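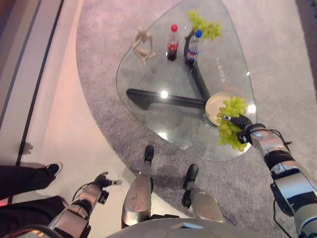
*Grape duty in the Trondar living room, Rilham, 2025-04-26.*

I drove 300 miles to watch a machine handle fruit, so let me start with the fruit. The grapes were green, they were on a glass coffee table, and the task was to get hold of them by the stem and put them where somebody might like to eat them. My nephew can do this. My nephew would also eat half of them on the way, so the machine gets a point for restraint.

The Rilham home technology fair is held in a pair of halls next to the bus depot. Hall 1 is kitchens, blinds and a very long line for coffee. Hall 2 is where the chores are. Trondar had set up a whole living room in there, nicer than mine: long cream leather sofa, gray rug, a brown leather chaise on a single leg with a potted plant behind it. I wanted to lie down on the chaise and be brought things. That was more or less the pitch.

The sheet at the desk listed 21 household jobs. I asked which ones I could see. "Today, tabletop," said the young man at the desk, and he handed me a pen. I kept the pen. It's a good pen.

So tabletop it was. The table had a cola bottle on it, a smaller supply of interest in the shape of a little jointed figure, a bottle of water, and the grapes in two bunches. I would call that a fair picture of a coffee table if you add three remote controls, a sock and a magazine from December. I asked if they ever tried it with a sock. They had, the young man said, and the sock was on next year's list.

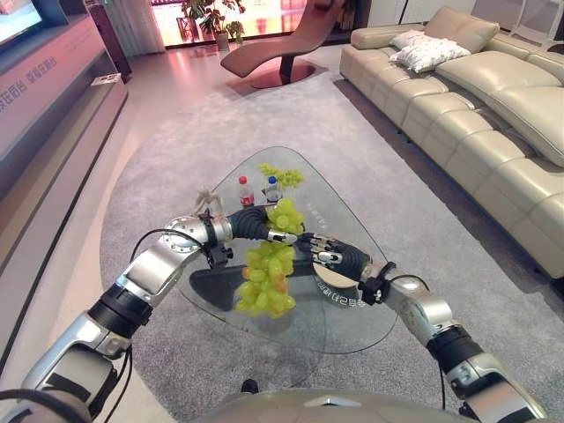 **Montserrat Rivas**
*Household and repairs columnist, the Dranditz Weekly*

What I can report is that the hands are good. They have proper fingers with joints in them, and when the left hand had the bunch by the stem it held on the way you'd hold a wet kitten, firmly and without squeezing. The grapes hung there over the glass. The right hand came in close to the left as if to help, and the people at the rope went very quiet. I've been to weddings with less tension.

Grapes are a smart choice for this, by the way. They look delicate, they swing, everybody knows what a squashed one means for a pale rug. But a bunch comes with its own handle. Get the stem and you have the lot. I would have liked to see it pick up one loose grape from under the sofa, which in my experience is where the real work is.

Speed is the other matter. I timed one full go, from the hand starting to move to the grapes being down on the glass, and it took two minutes. A woman next to me with a stroller said that was still faster than her husband. Then again, her husband was standing right there, and he said he could cost less.

On price I got nowhere. I asked twice. There is "no household figure yet," and the first ones will go to shops and hotels, where somebody can write them off against something. I also asked who's on hand when it gets stuck, and was told that support is included. Whether support lives in your spare room was not discussed.

Over in the corner Halás was showing the shop-floor version of the same idea, an arm on a cart that moved boxes from a low shelf to a high shelf. No sofa, no grapes, no crowd. It went on doing this the whole time I ate my sandwich, and it dropped one box, and a man in overalls picked up the box and put it back without looking at it. I thought about that man all the way home. If you ask me which of the two stands was closer to replacing a day's work, it was the one with no plant.

I went back to the living room for a second look after lunch – the line had thinned out, and I got a place near the front. 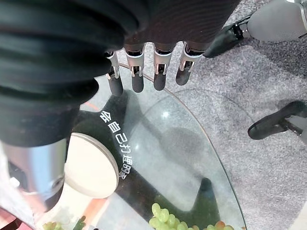
## Second helping

Up close you notice the grapes have a history. The odd one had gone reddish among the green, and I suspect they had been a guest of several demonstrations. There was a short pause while the hand hung over the glass with its fingers pointing down and the fruit lay well out from under it. I do the same thing in front of my open fridge.

A boy asked if it could open the cola. It was explained to him that lids are a separate skill. He asked if it could feel the grapes, and got a long reply with the word "pressure" in it several times, which he took very well. Then he asked if it got bored, and the young man at the desk looked at the grapes for a while and said he couldn't speak for the robot.

## Would I have one?

For the table, no. I can clear a table, and I can do it while on the phone with my sister. For windows, gutters, the bathroom grout and the inside of the oven I'd sign tonight, and I'd give it the spare room and a blanket. None of those four were on the sheet, although "fold towels" was, along with "water plants" and something translated as "accompany the tidy."

I do think it'll come. The hands surprised me, and I went in prepared to be rude about them. What's missing is the rest of the house: the sock, the wobbly chair, the drawer that only opens if you lift it. Trondar says it'll be back in Rilham next spring with more jobs to show. I've written to ask for the oven.

Parking at the fair is free if you come in by the depot side. The coffee in Hall 1 is poor, and a person makes it.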